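The Trouble With White Socks

Magdolna Dobos has sold hosiery in Bruvville for 12 years, and she can tell a terry sock from across the shop. The loops give it away. They hold air, soak up sweat and soften a hard shoe, and they also grab every bit of dust on the floor.

White ones show it first. Dobos tells customers to turn them inside out before washing, so the looped side gets the water. She skips fabric softener, which coats the loops and flattens them, and she dries on low.

Her neighbor Tamer Khoury runs a laundry counter two doors down and disagrees on one point. He soaks white socks overnight in plain washing soda before they go near a machine. "Bleach turns the elastic yellow," he says. "I quit using it in July and the complaints stopped."

Both of them fold. Balling a pair stretches one cuff over the other, and after a season the two no longer match. Khoury lays the socks flat, heel to heel, and folds them in thirds. Dobos rolls from the toe and leaves the cuff alone.

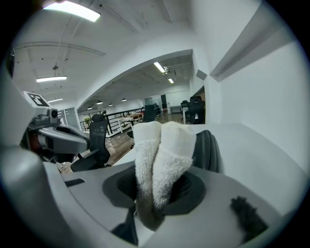 White terry keeps its brightness on the loops at the top and looks grayer and browner lower down.

As for replacing them, Dobos goes by the heel. When the loops there have worn down to the backing, the sock goes in the rag bag. She keeps 5 pairs for herself and washes them all together.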